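Werkstatt — Notizbuch — Rezepturen — Messreihen — Archiv

Notizbuch > Oberflächen > Schellack und Öl

Oktober, Eintrag der Werkstatt Karlow

Fortsetzung der Versuche zum Mattieren von Schellackflächen auf Nussbaum und geräucherter Eiche. Stand vom letzten Eintrag: Grundierung mit dünner Lösung, danach Ballenauftrag, Zwischenschliff, Ruhezeit. Der Glanz war überall zu hoch, auf der Eiche zusätzlich ungleichmäßig. Für die Tischplatte aus dem Haus Brundlow kommt das so nicht in Frage, der alte Bestand hat einen stumpfen, warmen Glanz, der nur im Streiflicht auffällt.

Material unverändert: Blätterschellack, entwachst, in Ethanol gelöst und durch ein Baumwolltuch filtriert. Leinöl aus dem Kanister Strömberg, kalt gepresst, ohne Sikkativ. Die ältere Flasche Pranitwood-Hartöl ist am Boden gallertig geworden und wird nicht mehr verwendet. Deckel war nicht sauber geschlossen. Bitte nach Gebrauch den Rand abwischen und die Flasche auf den Kopf stellen.

Probe A, Nussbaum. Schliff bis Körnung 600 auf der grundierten Fläche, nicht auf dem rohen Holz. Auf dem rohen Holz hatte der feine Schliff die Poren zugesetzt, das Öl stand danach in kleinen Inseln und zog kaum ein. Ballen jetzt kleiner gewickelt, Kern aus Wolle, Hülle aus gewaschenem Leinen. Auftrag in geraden Bahnen mit der Faser, zum Schluss ohne Öl ausgezogen. Ansatzstellen an der linken Kante bleiben sichtbar, vermutlich setze ich dort zu steil auf. Beim nächsten Mal von außerhalb der Platte einlaufen und auf der Gegenseite auslaufen lassen.

Probe B, Räuchereiche. Poren wie erwartet offen. Bimsmehl mit dem Ballen eingearbeitet, nach dem Trocknen graue Punkte in den tiefen Poren. Das Mehl war zu trocken und wurde nicht vollständig vom Schellack getränkt. Mit einem Tropfen Ethanol auf dem Ballen ließ sich ein Teil davon nachträglich lösen, in den Markstrahlen nicht. Wiederholung auf der Rückseite derselben Probe, diesmal zuerst Schellack, dann sehr wenig Mehl aus dem Leinenbeutel. Ergebnis deutlich ruhiger, aber weiterhin ein Schleier bei flachem Licht.
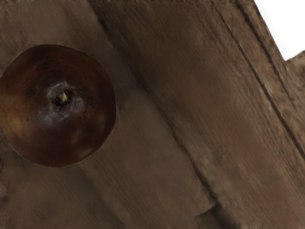

Mattieren nach der Ruhezeit, beide Proben. Verglichen wurden Stahlwolle trocken, Stahlwolle mit Wachs und Bimsmehl mit Öl auf Filz. Trockene Stahlwolle bricht den Glanz sofort, lässt aber in der Querrichtung Riefen stehen, sobald der Druck nicht gleich bleibt. Bimsmehl mit Öl ist langsamer und besser zu steuern. Als Zielwert für die Brundlow-Platte nehme ich ungefähr den Glanz der Apfelschale auf dem Bild: dunkles Rotbraun, zum Rand hin tiefer, die Reflexe darauf hell, aber nur leicht glänzend. Links wird der Ton bernsteinfarben, und das ist ziemlich genau die Wärme, die der Schellack über dem Nussbaum haben soll. Das verwitterte braune Holz darunter taugt dagegen nicht als Referenz, so weit darf die Fläche nicht zurückgenommen werden. Die grauen Lichter auf der Schale sind ebenfalls brauchbar als Warnung, in dieser Richtung liegt der Schleier auf Probe B.

Messung mit dem Handgerät bei kleinem Winkel ergab auf Probe A nach dem Filz einen Wert von 9, auf der unbehandelten Vergleichsfläche fast 70. Die zweite Zahl ist mit Vorsicht zu lesen, das Gerät lag auf der schmalen Leiste nicht plan auf. Kalibrierplatte vorher gereinigt, Nullpunkt in Ordnung. Für Probe B keine verwertbare Messung, die Anzeige springt je nach Lage zur Faser. Ich halte das für einen Einfluss der offenen Poren und werde es auf einer gefüllten Fläche nachprüfen.

Wasserprobe: ein Tropfen Leitungswasser auf jede Fläche, abgedeckt mit einem Uhrglas. Auf Probe A nach einer Stunde ein schwacher heller Ring, der bis zum Abend verschwunden war. Auf Probe B Ring mit scharfem Rand, am folgenden Morgen noch da. Mit wenig Ethanol auf dem fast trockenen Ballen ging er weg, dafür ist die Stelle jetzt wieder zu blank. Die Platte wird später als Schreibtisch benutzt, Gläser sind also zu erwarten. Ein Wachsauftrag verzögert den Ring, verhindert ihn aber nicht. Das muss in die Pflegehinweise.

Offen ist die Reihenfolge von Wachs und Mattierung. Wird zuerst gewachst, schmiert der Filz und das Bimsmehl sammelt sich in den Poren. Wird zuerst mattiert, bleibt vom Öl ein Film zurück, der das Wachs weich hält. Versuch: nach dem Filz mit trockenem Weizenmehl abreiben, bis das Tuch nichts mehr annimmt, 2 Tage liegen lassen, dann Wachs sehr dünn mit der Bürste. Auf einem Abschnitt der Probe A ist das vorbereitet, Beschriftung auf der Unterseite mit Bleistift.

Raumklima war während der ganzen Reihe eher feucht, die Heizung lief nur morgens. Die Trockenzeiten sind deshalb mit den Werten aus dem Sommer nicht vergleichbar. Ölgetränkte Lappen liegen ausgebreitet auf dem Gitter am Hoftor und kommen danach in den Blechbehälter mit Deckel — nicht in den Papierkorb unter der Hobelbank.

Nächste Schritte: Probe B abnehmen und neu aufbauen, Poren vollständig füllen. Schellacklösung frisch ansetzen, die jetzige trocknet klebrig und ist wahrscheinlich überlagert. Filz auf dem kleinen Klotz erneuern. Die Zarge der Brundlow-Platte noch nicht anfassen, dort steht unter dem Lack eine Bleistiftmarke, die erst abgezeichnet werden muss.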